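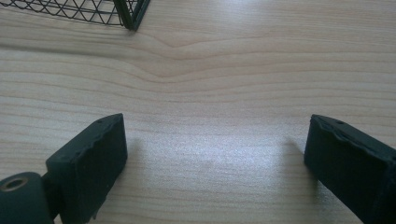

Have you ever looked really closely at a wooden table? I do it all the time (usually when I should be eating my lunch). There are stripes and waves in there, and sometimes a big pointy V! Those lines are called grain, and I think they're one of the best things about wood.

So where do they come from? A tree grows a new layer of wood under its bark, usually one each year. In spring it grows fast and makes a wide, pale band. Later in the summer it slows down and makes a thin, darker one. Cut straight across the trunk and you see rings, like a target. A tree with 30 rings is probably 30 years old!

Now for the fun part. When a saw cuts a trunk the long way, those rings turn into lines. Some boards come out with nice straight stripes. Others are sliced nearer the outside of the log, and then you get wavy lines, loops and V shapes, like the ones on a map that show hills.

Try it yourself with modeling clay. Stack up layers in two colors, light and dark, and bend the whole stack into a little hill. Ask a grown-up to help you slice the top off flat. Look at the loops! I made one with 17 layers once and it took me all afternoon.

One warning: some tables only look like wood. They have a printed picture of grain on top, and it can fool me too. Check the edge of the table. If the lines carry on down the side, you might have the real thing.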